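Search this site
2 min read

Progress report to Foley: Trudis two-arm kitchen cell, Wellthorpe, June

The cell logged 1,468 hours by the end of the month. Both black grippers were taken off, cleaned and refitted, and the finger alignment was reset against the tabletop.

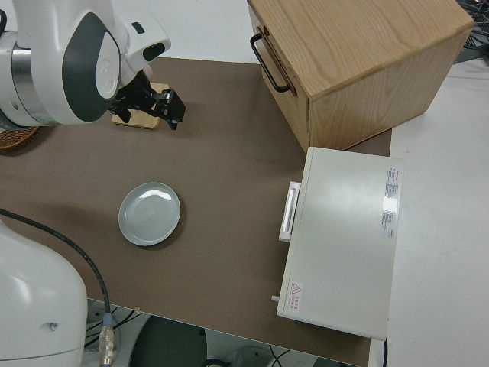 Cable wear remains the main upkeep item. We replaced one cable on the left arm and now check both arms every 40 hours. The spare came from Fullivia and fit without changes.

The table layout is fixed for this phase – mug tree at the back, wicker basket to the left, toaster oven to the right. Anything moved for cleaning goes back before the arms are powered up.
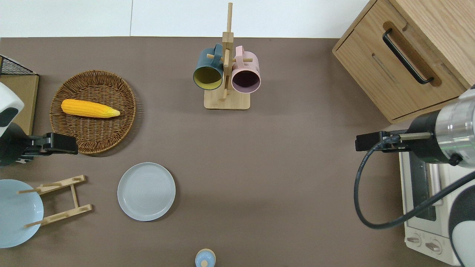
Plate pickup was the weak task in May. After the wrist zero was reset we ran 73 test picks and saw no joint faults, so the new setting stays.

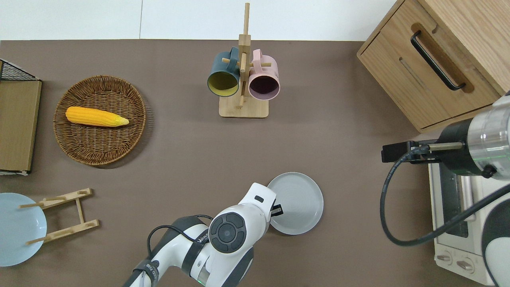

Parts spending stands at $1,523. The next service covers the wrist bearings on both arms – we expect to lose one working day to it.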